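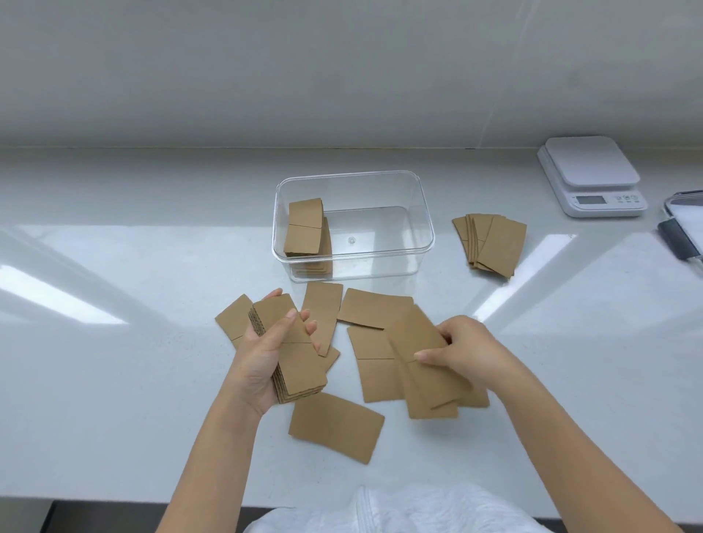

Nanari gripper comparison: progress note for July

3 min read

Home Projects Reports Contact

You asked for a winner by the end of this period. We have 2 grippers, the Birine and the Yeoman, and a growing respect for cardboard.

The task is still sorting flat cup sleeves into a clear plastic box. The Birine closes gently and tends to pick up several sleeves when asked for one. The Yeoman picks up one and leaves a dent in it. Both struggle when the sleeves overlap — we had filed that under easy.

Of the 4 work items in the plan, 2 are closed: the mounting plates and the hand-sorting baseline. For the baseline a person does the same job on the same worktop, which gives us grasps to copy and a score to be embarrassed by.
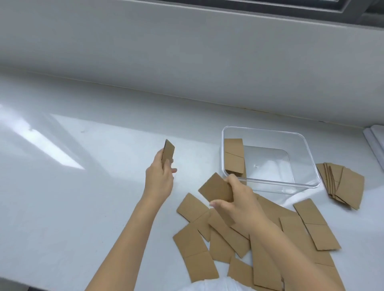
The Gratora controller is the third item, and it's late. It now talks to both grippers, though not yet on the same afternoon. The side-by-side trial waits on that.

Spending is within budget apart from sleeves. We ordered 2000 and would like permission to order more, in a stiffer board if you can bear the price.

Contact the project office | © Nanari | Back to top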